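Section 3: Setting up the Clistgate water softener

Read this section through before you cut into any pipe. The steps apply to the single-tank Clistgate and to the older Mincombe model, which uses the same bypass valve. Owners of the Mincombe should also see the note on drain hoses at the end of this section.

Before you start

The softener needs a level floor, a grounded outlet, and a drain within reach of the supplied hose. Keep it away from direct sunlight and out of any room that freezes. Leave enough space above the lid to pour in a bag of salt.

Connecting the unit

1. Turn off the main water supply and open the lowest faucet in the house to drain the line.

2. Switch off the water heater. Follow the heater maker's instructions for this.

3. Set the softener in place. Check that the arrows on the bypass valve match the direction of flow in your pipe. IN is on the right when you face the back of the unit.

4. Push the bypass valve onto the two ports until both clips snap shut. Tug each side once.

5. Connect the supply pipe to IN and the house pipe to OUT. Tighten by hand, then a quarter turn with a wrench.

CAUTION: Do not solder with the bypass valve attached. Heat will warp the seals.

6. Run the drain hose to a floor drain or standpipe. Leave an air gap between the end of the hose and the drain.

Clear up pipe shavings, packing foam, and spilled salt from the floor before you fill the brine tank. Grit that gets into the brine well can block the float.
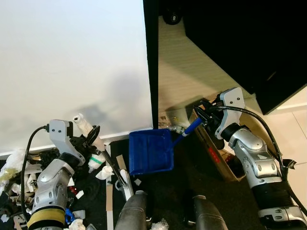
Which salt should I use?
Evaporated salt pellets are best. Rock salt will work, but it leaves sediment in the tank and the brine well will need cleaning more often. Do not use table salt or ice melt.

Filling and first start

7. Pour in 3 gallons of clean water, then add salt until the tank is around half full. Replace the lid.

8. Set the valve to BYPASS and open the main supply slowly. Look for drips at every joint.

9. Move the valve to SERVICE in small stages — a sudden rush of water can push resin into the house pipes. Let a cold faucet run until it stops spitting air.

10. Plug in the unit. Set the time of day, then enter your water hardness in parts per million. If the display shows 300, that is the factory setting and should be changed to match your own test result.

11. Hold REGEN until the motor starts. Let the first cycle finish, then turn the water heater back on.

NOTE: Mincombe drain hoses are a narrower size. Order part 2388 from the Brodidthorpe parts desk if yours has cracked. The Avram hose does not fit.

Section revised in May by Édgar Usuga.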